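The Second Viola

A short story

The opera house in Bavwood has 847 seats, and in April most of them were empty. I played second viola there. From my chair in the pit I could see the conductor's left hand, the shoes of the singers, and one painted tree.

We were preparing an old opera by Botov, which had not been performed for a very long time. The score was found in a monastery, in a chest with candle ends and church bills. It had 80 pages. The last three were missing, and so the story had no ending. The queen goes down to the river, she asks the ferryman for her husband, the ferryman opens his mouth to answer, and there the paper stops.

The theater paid a man from the Husar publishing house to write the missing music. He sent us something very correct. The ferryman said yes, the husband came back, the chorus was glad. We played it through one time at ten in the morning, and when we finished, the conductor closed the score and looked at it for a while.

"It is good work," he said. Then he sent us to lunch.

I did not go to lunch. I stayed in my chair and played the ferryman's last line again, the one where he takes his breath. Under this line the violas have a single note, a low D, and above it Botov wrote a small word that the publisher did not print. I had seen it in the photograph of the manuscript. The word was "wait".

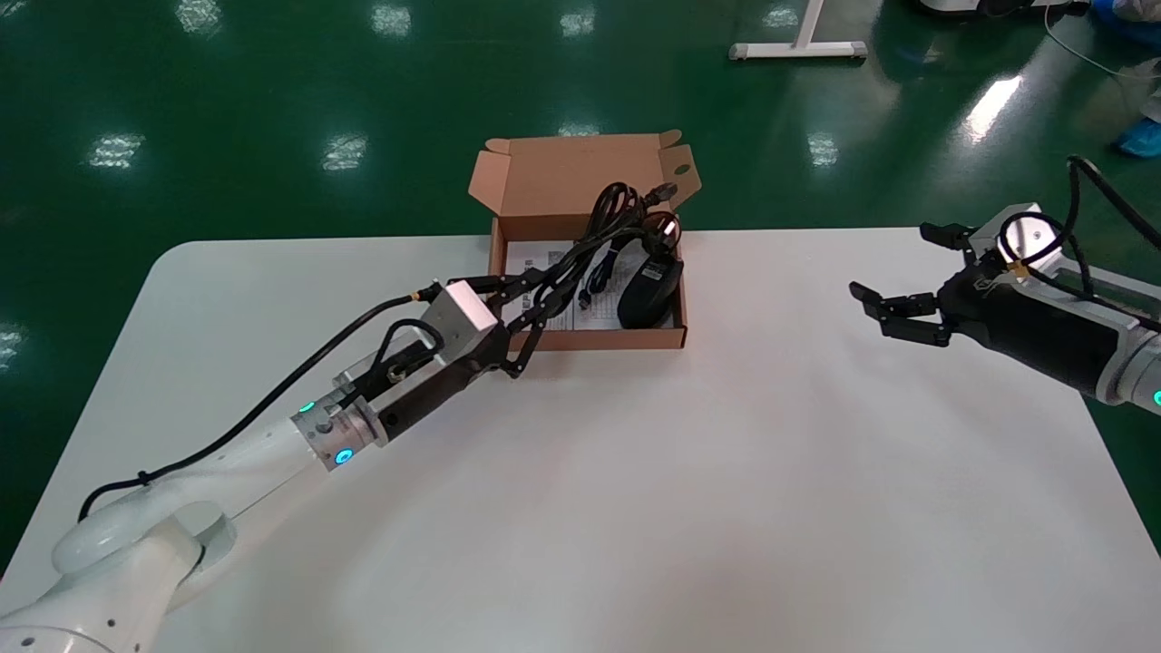
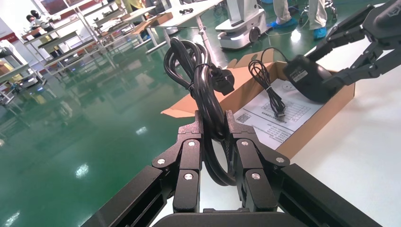
The Evening

I told the conductor about the word. I was afraid to do it, because a second viola does not usually speak to a conductor about anything except the heating. He asked me to show him the photograph, and he held it very close to his eyes.

"Wait for how long?" he asked.

I said that it was not written.

On the first evening we played the opera as it was found. The queen went down to the river. The soprano from the Sellumeo company had a cold, and her voice was a little rough, but it suited the river. She asked for her husband. The ferryman opened his mouth, and the violas began the low D.

We held it. The oboes put down their instruments, then the cellos – one after the other, as we had agreed. The lamp over the painted tree went out. I could hear my own bow, and the bow of the man beside me, and we changed direction at different times so that the note would not break.

Somebody in the balcony coughed. The conductor's left hand stayed in the air, open, with the palm up. I looked at it and thought about my mother, who used to stand at the kitchen window in the same way when my father was late from the mill, with a plate in her hand.

I do not know how long we played. Afterward the man beside me said it was one minute, and the soprano said it was much more. My arm hurt up to the shoulder. Then the hand closed, and we lifted our bows, and the queen was still standing by the water with her face toward the boat.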